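Keeping Your Household Passwords and Emails in Order

I've been meaning to write this one up since June, when my sister-in-law rang at half past nine at night to say she was locked out of her email, her shopping account and (for reasons we never got to the bottom of) the website where she pays for the boys' school dinners. It took us most of an evening and two pots of tea to sort out, and I came away thinking that a house needs its passwords tidied every bit as much as it needs its airing cupboard tidied.

Start with a list on paper. I know, I know, everyone says never to write anything down, but what I mean is a list of the accounts and no passwords at all. Sit at the table with a cup of something and write down every place you have ever signed up to. Look through old emails for the word "welcome" and you'll find dozens you had forgotten! When I did mine I got to 184, and that included a wallpaper shop I had used once for a sample and a cinema that closed years ago.

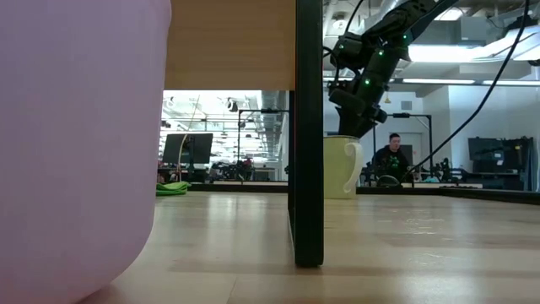

Once you have the list, go through it with a pencil and cross out whatever you no longer want. Then go to each of those sites and close the account properly. Deleting the app from your phone doesn't do it, as I found when a garden furniture firm carried on writing to me for two years. Look in the settings for "close account" or "delete my data", and if you can't find it, send them a short polite email asking them to remove your details. Keep a copy of that email until they've answered.

Do your main email account before any of the others. If somebody gets into that, they can ask all the other sites for a new password and have the replies sent straight to themselves. Give it a long password that you don't use anywhere else, and switch on the extra step where a code comes to your phone. My neighbour Ans Verbruggen makes hers from four unconnected words and a bit of punctuation, and she says she can still type it before her first coffee.

Old backup addresses are worth a look while you're in there. Mine was still set to an office I left ages ago, and my mobile number was two phones out of date.

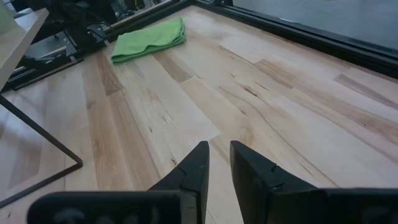
For the rest of the list, a password manager is a great help, and it needn't cost anything. You remember one good password and it looks after the others. If you really can't get on with one, a notebook kept at home in a drawer is a good deal better than using the same password everywhere, whatever people may tell you. Just don't write "Passwords" on the front, and don't carry it about in your handbag.

A few odds and ends that have served us well:

Make a second email address for shops, competitions and newsletters. The junk goes there and you can look in once a week.

When a message says your parcel is held or your account is about to close, leave the link alone. Open the website yourself, the way you usually would, and see whether it says the same.

Lech Stępień wrote in after my last page on household papers to suggest putting the router password on a card inside a kitchen cupboard door for visitors. We've done it, and it saves a lot of crawling about behind the television.

Let one other person know where things are kept. A sealed envelope with the will is the usual place, and it wants checking whenever you change your main password.

I do ours in short goes, 3 accounts at a time while the potatoes are boiling. It took me a good part of the summer to get to the bottom of the list, and I still have the library card to do.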